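Canereck Announces Expanded Linen Rental and Laundry Service for Independent Hotels and Guest Houses

Dratasine plant adds evening processing and a simpler contract for smaller properties

DRATASINE - Canereck, a provider of linen rental and commercial laundry services, announced today that it will extend its full-service linen program to independent hotels, inns and guest houses beginning in February. The program has until now been offered mainly to larger lodging groups and conference centers. Under the new terms, properties with as few as 4 guest rooms may enroll.

The expansion follows a review of the company's service area, during which Canereck met with owners and managers of smaller properties to discuss how bed and bath linen is bought, washed, stored and replaced. Many of those properties launder on site with household equipment, or send work out to several different vendors depending on the season. Owners asked for predictable delivery times, clear pricing and the ability to change quantities at short notice.

Canereck currently serves 64 lodging properties from its Dratasine plant. The company expects smaller accounts to make up a growing share of its business over the coming year and has adjusted its routes, staffing and stock levels accordingly. 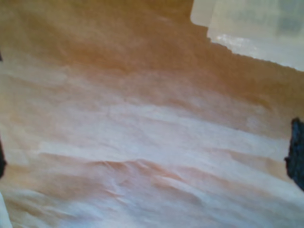

Customers enrolling in the program will receive sheets, pillowcases, duvet covers, bath towels, hand towels and bath mats from a shared inventory owned and maintained by Canereck. Soiled linen is collected on each delivery visit and exchanged for clean stock. Items that no longer meet the company's standard for whiteness, softness or strength are withdrawn at the plant and replaced at no charge to the customer. Stains caused by ordinary guest use are covered. Items lost or damaged beyond ordinary wear will be billed at a published replacement rate that declines with the age of the item.

For properties that prefer to keep their own linen, the company will continue to offer its Hevar service, in which customer-owned goods are washed, dried, pressed and returned separately. Hevar customers may now request folding to a property's own specifications, including narrow folds for open shelving. Table linen, robes and decorative bed throws may also be included.

Changes at the Dratasine Plant

To support the additional accounts, Canereck has introduced an evening processing shift. Linen collected by 3:00 p.m. will be sorted and washed the same day on most routes, with pressing and packing completed the following morning. The company has also set aside a separate receiving area for small orders so that they are not held behind larger loads.

Finishing standards have been revised as part of the change. Flat goods will be checked for creasing, edge wear and loose stitching before they are folded, and again before they are packed. Towels will be checked for pulled loops and worn hems. Supervisors will review a selection of packed orders during each shift, and the results will be shared with plant staff at the start of the next one.

Water used in the final rinse will continue to be recovered and used in the first wash of later loads. The company has replaced its previous detergent with an unscented product following requests from property owners whose guests are sensitive to fragrance. Customers with particular needs, including separate handling for goods used by guests with allergies, should state them at the time of enrollment.

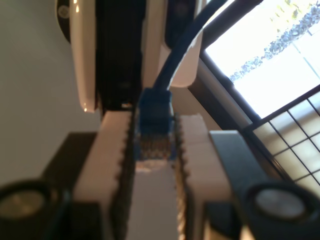
Orders, counts and delivery changes may be submitted through the Canereck customer portal or by telephone. Changes received by noon will be reflected in the next scheduled delivery. The portal has been updated to show a property's standing order, recent deliveries and any credits on one page, and invoices may be downloaded by month. Customers who prefer paper delivery slips will continue to receive them with each visit.

Terms and Pricing

Contracts under the new program will run month to month after an initial period of 4 months. There is no charge for enrollment, and no minimum weekly spend. Pricing is set per item, with the same rate applied throughout the year. Customers may reduce their standing order during the off season without penalty, provided that notice is given before the first delivery of the month in which the change is to take effect.

Properties that close for part of the year may suspend service entirely. Rental stock will be collected at the time of suspension and reissued before reopening.

Canereck has increased its rental inventory by 3,428 pieces ahead of the launch. The new stock was selected with smaller properties in mind and includes a wider range of sheet sizes for older buildings, where bed dimensions often vary from room to room. Twin, full, queen and king sizes will be available from the first day of service, with extra-long twin sizes available on request.

Starter Allowance for Early Enrollment

The first properties to enroll will be eligible for a starter allowance, under which Canereck will supply one additional set of linen per room for the initial contract period at no extra cost. The allowance is limited to 1,000 sets in total and will be assigned in the order in which signed agreements are received. Existing Hevar customers who wish to move to the rental program may also apply.

A service representative will visit each enrolled property before the first delivery to confirm bed sizes, storage space and access arrangements. Properties without a loading area or ground-floor storage can be accommodated, and deliveries to upper floors may be arranged where a suitable elevator is available. Lockable linen carts may be rented separately.

Delivery Area

The program will be available in Dratasine and in the neighboring community of Verstraete. Deliveries in Dratasine will be made in the early morning, while the Verstraete route will run from late morning into the afternoon. Owners outside the present area may register their interest with the company and will be contacted if a route is added.

How to Enroll

Property owners and managers may request a quotation by contacting the Canereck customer service office in Dratasine between 8:00 a.m. and 5:00 p.m. Requests should include the number of guest rooms, the sizes of beds in use, the number of linen changes in a typical week and the preferred delivery window. Sample sets of bed and bath linen are available for review at the office.

About Canereck

Canereck provides linen rental, commercial laundry and finishing services to hotels, conference centers, restaurants and guest houses. The company operates from its plant in Dratasine and offers both rental linen and the Hevar service for customer-owned goods.

Media Contact

Canereck Communications Office
Dratasine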